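How to plan a long drive when you're delivering somebody else's trailer
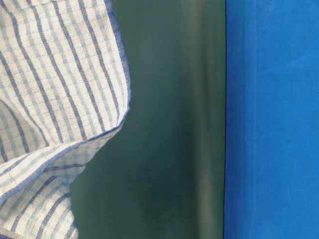
One reader wrote in to say the route is the easy part and it's the paperwork that gets you, and could I please start there. OK, starting there.

Paperwork first. Release form from the dealer, temp tag, proof of insurance with the trailer's VIN on it. Check the VIN yourself against the plate on the tongue. Mine was off by a digit at the Plilley lot and it cost me a morning. Copies in the glove box, originals in your bag.

Walk around it before you sign. Tires, lights, dents, roof if they have a ladder. Phone pics of everything - date stamp on.

Now the route. Plilley to Bukitholm is 803 miles. Don't try it in one go. I split it at Sequeira, leaves about 9 hours for day one with stops. Day two is shorter but hillier so it evens out.

Fuel. Stop at a quarter tank, not later. Towing eats gas and the stretch past Pustden has nothing open after dark. Truck pumps if they'll let you, easier to get out of.

Re-check the lug nuts after the first 20 miles. Then again at lunch. Hitch pin, chains, plug, every single stop, even the quick ones.

Overnight - call ahead and ask if they have pull-thru parking. Some places say yes and mean a curb. Ask agian when you get there.

Crossing a border? Call the customs office the day before, hours change. I went thru in April and the commercial window closed early.

Drop off. Get a signature and the time written down. No signature no leaving.

Tolls next post, still adding up the reciepts.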